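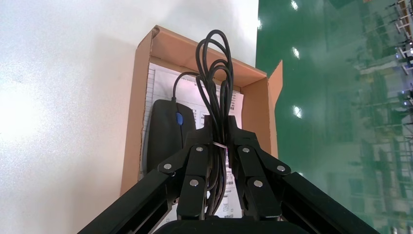
286 Takes of a Mouse

My job this June is moving a computer mouse in and out of a cardboard box by way of a robot, over and over, so that a piece of software can learn to do it without me. I went to college for this. My parents tell people I work in AI.

The task sheet from Pralmont says "handle boxed mouse," three words that leave out the cord. A mouse is easy. It's round, it's smooth, it has the decency to keep its shape. The cord is coiled up with a twist tie on it, and from one take to the next those loops never sit the same way. You can grab the bundle and have the mouse come along on its leash, tipping up against the cardboard, or you can grab the mouse and leave the bundle to its own plans. We record both. The model is supposed to see plenty of ways a thing can go.

My quota for this object is 286 takes. I started out trying to make every one of them beautiful, and the reviewer at Udetti sent back the first 100 with a note that they were too much alike. So now I turn the box a little. I come in from higher up. I pause the way a person would who had lost interest, a skill I turned out to have already.

Then there are the bad ones. A dropped cord gets a "failed" tag and stays in the set, but a dropped cord that I pick up again gets tagged "recovered," and those are worth more to the training people than a clean grab. I have considered dropping things on purpose. The guidelines have a paragraph about that.

Between takes I put everything back: box open, mouse on the paper, cord behind it, both grippers wide. Resetting takes longer than the take does — two minutes on a good run — and none of it is recorded, so the robot will grow up believing that boxes tidy themselves.
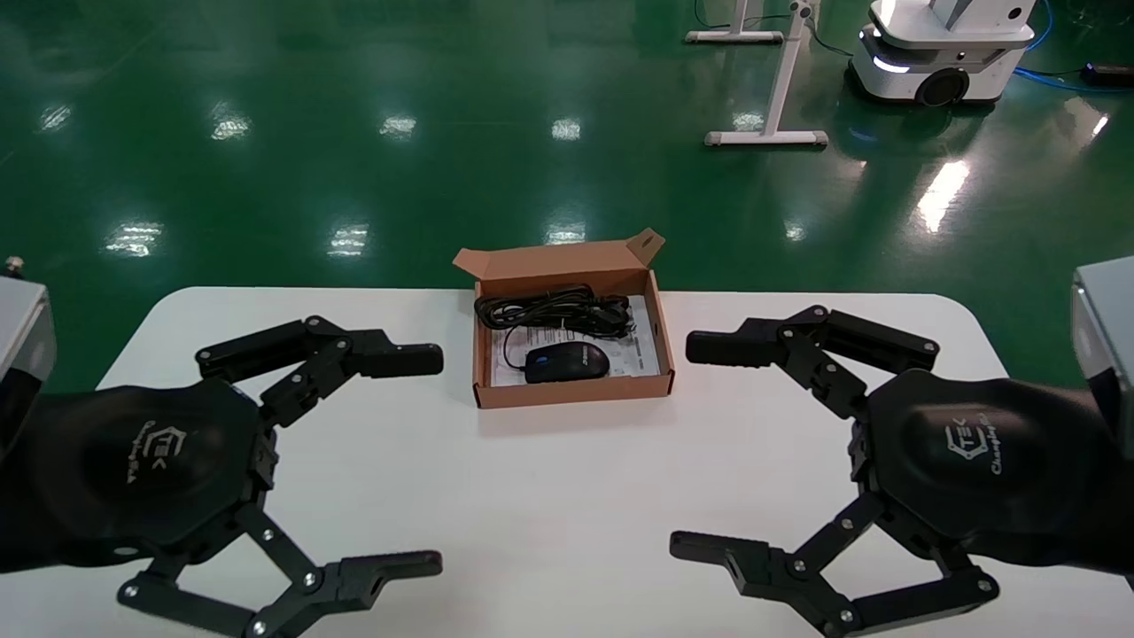
Why not just program the motion once and replay it?

Because a replay only works if everything sits exactly where it sat before, and a loose cord won't do that for you. The examples are there so the model can adjust to what it finds.

Next on the list is a phone charger. It has two cords.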